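Magazine > Work > Features

We use cookies to remember your settings and count visits. By continuing to read you accept this.

The folding room at Nullthorpe

November 12, 2021

The Sumumow laundry in Nullthorpe washes and folds sports kit for clubs, schools and a few hotels with gyms. In October it handled 1,172 bags. Washing was never the slow part. The slow part is the room at the back, where shirts are turned right side out, checked for stains and folded so the club gets them back in a neat stack.

Until last spring all of that was done by hand. Now part of it goes to a pair of robot arms running software from Hervieu, a small firm that had worked mainly with warehouses. The arms take the plain jobs: short-sleeved shirts, towels, pillowcases. Socks and anything with a zipper still go to people.

The staff were told early on that no jobs would go, and so far none have. What has changed is how the day is divided. A folder used to stay at one table for a whole shift. Now two people on each shift look after the arms, and the rest sort, mend and pack. They trade places after lunch.
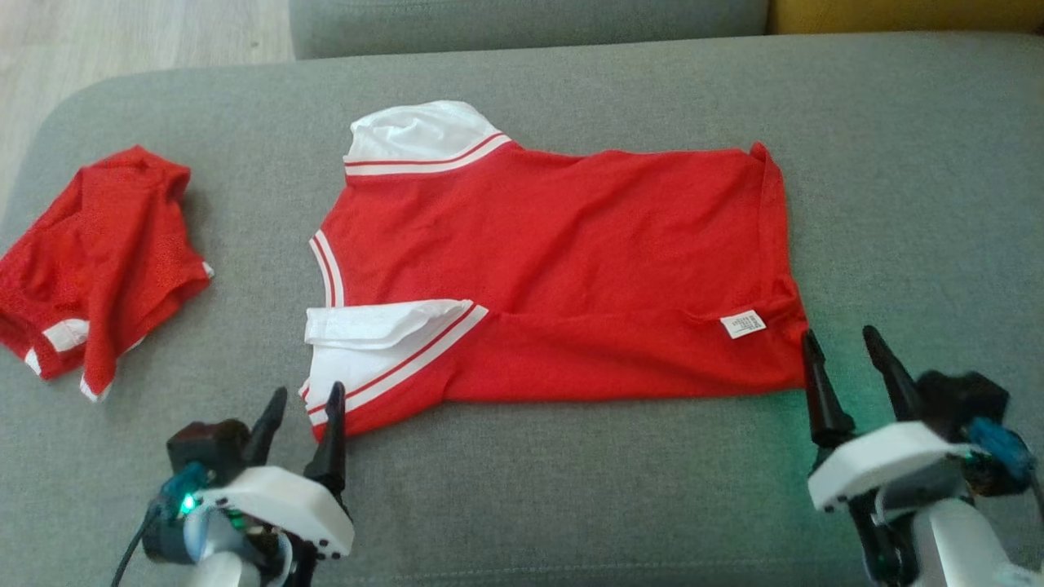 Shirts are harder than they look. A towel has four corners and lies flat. A shirt has sleeves that end up underneath, and a knit fabric creases when it is pulled from one side. In the first weeks the arms often stopped with a sleeve half tucked, and someone had to walk over, straighten it and press restart. The stops are fewer now – but they still come, mostly with long sleeves.

Opinions in the break room are mixed. Sore wrists are less common, and people who have folded for years say they are glad of that. Some miss the steady rhythm of the old tables and find watching a machine more tiring than doing the work. Pay for the watching shifts went up a little after the staff asked for it.

Sumumow plans to try the arms at its Britik site next. The folders there have asked to spend a week in Nullthorpe first, and the company has agreed to pay for the bus.

10 comments · 936 shares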